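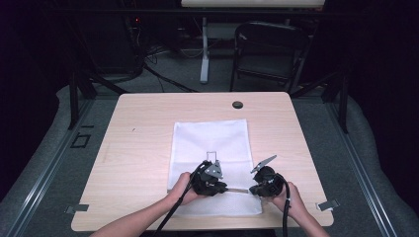

4. Folding the cloth

Now for the good bit! Your Fledgate table cloth folds down small enough to slip into the Vellach drawer pouch, and once you have the knack it takes no time at all.

Before you start

Clear the table and wipe it down. Crumbs caught in the weave are a pain to pick out later.

1. Lay the cloth flat, with a long side running towards you and the near edge just short of the front of the table.

2. Smooth it from the middle outwards. Gentle creases are fine, but pull out any rumples along the near edge, as they get worse with every fold.

3. Take the two near corners and bring them up to meet the far ones. Line up the corners first, then the sides.

4. Fold left to right, and press along the fold.

5. Repeat step 4 if you are using the small pouch (part 936). The large pouch (part 3326) takes the cloth as it is.

Note: The weave has a little give, so your edges may be out by up to 8 mm. That's perfectly all right, and it won't show in the pouch.

Caution: Do not drag the cloth by one corner. It will stretch out of square and is very hard to get back.

For washing and drying, see page 51.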